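Alel Table Kit (clear-up practice set)
Item 2375
Sold and rented by Ramanauskas, Pudstead
In stock. Ships Wednesday.

Home > Equipment > Practice sets > Table Kit

Quick version: a table's worth of ordinary stuff plus a box to put it in. For people working on grippers, arms, teleop, hand-held tools, whatever, who want to know if their machine can clear a table. Most can't yet. Some can do part of it. That's who buys this.

WHAT'S IN IT

Storage box, open top, reddish brown outside and white inside, finger hole with a metal rim on the short side
Patterned tablecloth, busy on purpose
Roll of blue tape
Thick marker pen, capped
Bag of small stuff (changes with the batch, see the packing slip)
Score pad, 300 sheets
Printed task cards

Gripper, arm and table not included. We get asked this every week.

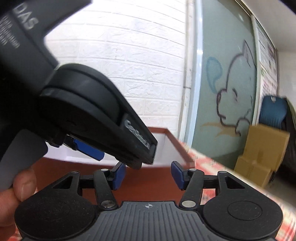 Hand-held grippers at the open box.

WHY A BOX AND A CLOTH

Because that's what chores are. We had a nice gray mat in the first version, everything lined up, flat light. Everybody's machine did great. Then they took it to a real kitchen and it was hopeless. Nelly Huamán tested that version for us and sent back one line, "your table is too clean." Fair. So the mat is gone and the cloth is in.

The cloth does two things. Pattern makes it harder to tell where an object ends and the table starts. And cloth moves. Push down too hard next to a pen and the cloth bunches, the pen shifts, now you're grabbing at where it used to be. People don't notice they correct for this. Machines mostly don't correct.

The box has walls, which sounds dumb to point out, but walls are where a lot of runs die. Wide gripper, open fingers, wrist at an angle, clonk. Come in too low and you push the box across the table. Let go too high and the roll hits the rim and is off on the floor.

SO CAN MACHINES DO IT YET

Our honest scorecard from customers who sent their pads back (you don't have to, we like it if you do):

Pick up a roll of tape lying flat: often
Roll of tape standing on edge: sometimes. It goes for a walk
Marker, nothing near it: often
Marker right up against the roll: not so often
Drop item in box, box where it was last time: often
Same, box turned a bit: drops right off
Uncap the marker, write, cap it again: please send video
Fold the cloth at the end: no. One customer got a corner over a corner and stopped there, we counted it as a try

A person steering a gripper by hand gets through most of this without much trouble. So the fingers are OK. It's the deciding that's behind: which thing first, which side to come from, when to quit and start over. Jhair Rivadeneyra has the kit at a small packing shop and his take is that he'd pay for a machine that's slow but knows when it missed. The one he tried closed on air, carried the air to the box, opened up, went back for the next one. Very confident about it.

Shop floor is a little further along than the home. Same parts, same bins, you can tape the bin down. Nobody tapes down a box in a living room.

THE TASK CARDS

Short, one task per card, plain words. Samples:

Card 1. Put the tape in the box.
Card 2. Put the marker in the box without touching the tape.
Card 5. Turn the box so the finger hole faces you. Then card 1 again.
Card 8. Take everything back out and put it where it was.

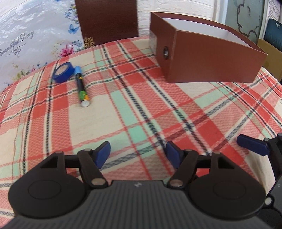 Start with card 1 even if you think it's beneath you. Set the tape and marker close together, box off to one side, and do it by hand first so you know what a normal run feels like. Then let the machine have it. Write down the misses as well as the hits. Most pads we get back have no misses on the first page and then a lot on the second, and we know what happened there.

Card 8 is the one people skip. Reaching down into the box is harder then dropping in. Walls on all sides, fingers need room to open, and you lose sight of the object behind your own hardware. If your setup can do card 8 three times in a row call us, we mean it.

SETUP

Any table, as long as the cloth covers the part you work on. Don't iron it. Don't clip it down, or if you do, write "clipped" on the pad.
Leave the room like it is. Stuff on the walls, shiny things, boxes on the floor, fine. A home has those.
Keep the cap on the marker unless the card says otherwise. Ink doesn't come out of the cloth, replacements are item 3872.
Two people is easier, one to run and one to reset. One person works.

FITS WITH

Any parallel or two-finger gripper that opens wide enough for the tape roll. Measure across the outer edge, not the hole. Suction is a bad match, the tape is curved and the cloth just lifts.
Hand-held gripper tools OK. Arms OK. Two at once OK and more interesting, one steadies the box while the other one loads it.
The Pramis small-parts set uses the same score pad if you already have that one.

PRICES

Buy: on the quote form, depends on how many
Rent: by the month, deposit 300, back when the kit comes back whole
Extra score pads and cloths: ask
Schools: ask for Hortensia Quintero, she does the school orders and she'll find you something

Kits that come back missing the marker get charged for a marker. It's always the marker.

FROM PEOPLE WHO HAVE IT

"Thought we'd be through the cards in a week. That was March. Still on card 5." Jhonatan Villca

"Used it to decide NOT to buy an arm for the back room. Saved us a lot. Good kit, cloth is loud." Gaurav Shakya

"Box is solid. Would like a lid." (No name given. No lid planned, a lid is a whole other problem.)

QUESTIONS WE GET

Can I use my own box?
Sure. But then your numbers don't compare to anybody else's. Write it on the pad.

Is this a pass/fail test?
No. There's no certificate and we won't sign anything. It's a set of things to pick up.

Do you sell a machine that does all the cards?
No and we'd be careful with anyone who says they do. Ask to see the box turned.

How many runs until it means something?
More than you want. One lab logged 2000 and said the last few hundred were the useful ones, becuase by then they'd quit fixing things between runs.

Will you add dishes?
Plastic cups are being looked at. No glass. We've seen the pads.

RETURNS

Unused, in the carton, we take it back. Used, we'll swap any part that came wrong. Put the item number on the outside and the packing slip on top. Phones are open from 9 in the morning, emails get answered faster.

Related: Drawer Kit (waiting list), spare cloth 3872, score pads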